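## 4. Planificación del equipamiento de la celda bimanual

### 4.1. Alcance de la compra

La inversión se planteó en dos fases. La primera corresponde al entorno de simulación y a la estación de cálculo asociada; la segunda, a los dos brazos, las pinzas paralelas, la mesa y el cableado de seguridad. Solo la primera fase estaba autorizada al redactar este trabajo. La segunda depende de que el estudio de tareas en simulación permita fijar tres partidas que en la solicitud inicial figuraban como provisionales: el alcance de los brazos, la geometría de los dedos y el número de cámaras.

Se solicitaron ofertas a dos integradores, Garkach y Ronmont. La oferta de Garkach agrupa brazos y pinzas en un único lote indivisible, con un plazo de entrega de 19 semanas. Ronmont cotiza cada elemento por separado y admite la sustitución de los dedos durante los diez meses siguientes a la recepción, a cambio de un mantenimiento anual obligatorio. La comparación directa de precios resulta poco informativa mientras no se conozca cuántos juegos de dedos exigirá la tarea.

### 4.2. Uso de la simulación como criterio de gasto

El entorno, denominado internamente Tarkard, reproduce la mesa y las pinzas con las cotas de los catálogos. Se ejecutaron 523 episodios de manipulación. De cada uno se conservaron las vistas de cámara, los estados articulares y el registro de contactos. Las vistas se examinaron sin corrección de contraste, con la misma resolución prevista para las cámaras físicas (figura 3).
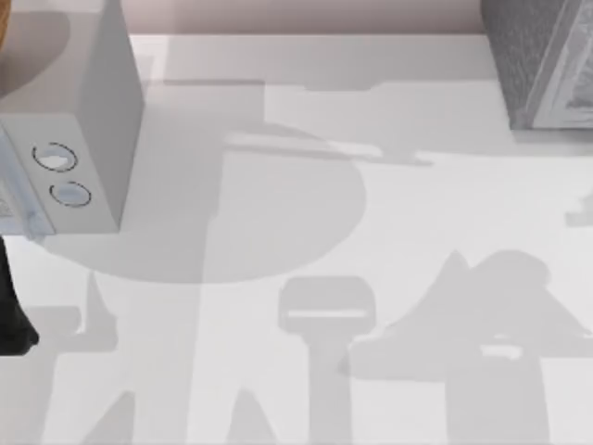
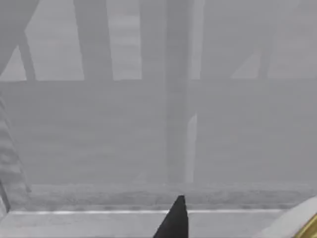
**Figura 3.** Dos vistas simuladas de la misma celda. La primera muestra el tablero desde arriba, con sombras superpuestas; la segunda, el extremo oscuro de un dedo de la pinza frente a un fondo gris.

La partida de cámaras fue la primera en revisarse. El presupuesto inicial contemplaba una sola cámara cenital y reservaba el remanente para un segundo ordenador. Zelenák y Riihimäki clasificaron los episodios fallidos según la información disponible en el instante anterior al contacto y concluyeron que la vista cenital, por sí sola, no bastaba para estimar la separación entre el dedo y el objeto. Se propuso, en consecuencia, añadir una cámara por muñeca y posponer la compra del segundo ordenador al ejercicio siguiente.

La iluminación no aparecía en la solicitud. Se ha incorporado como partida independiente, con dos paneles difusores regulables y su estructura de soporte. El coste es reducido frente al de los brazos, pero el montaje condiciona la altura libre de la celda y debe acordarse antes de encargar el cerramiento. Bednárik recomienda fijar la posición de los paneles en los planos y repetir en simulación una parte de los episodios con esa configuración.

### 4.3. Dedos y repuestos

Los dedos se consideran material fungible. La estimación de consumo parte del registro de contactos con superficies rígidas y supone que un dedo se retira al alcanzar el límite de desgaste indicado por el proveedor. Dicho límite se expresa en ciclos de cierre y no contempla roces laterales, por lo que la cifra obtenida debe leerse como cota inferior. Con este criterio se presupuestan 10 juegos para el primer año, dos de ellos de perfil estrecho.

El lote indivisible de Garkach incluye un único perfil, y cualquier cambio posterior se factura como pieza especial. Esta condición inclina la evaluación hacia Ronmont, aun con el mantenimiento anual incluido. Paulík ha señalado una reserva: la oferta de Ronmont no detalla el par de apriete ni la tolerancia de la brida, datos necesarios si los dedos se fabrican en el taller propio. La consulta sigue abierta y la adjudicación queda supeditada a la respuesta, prevista para diciembre.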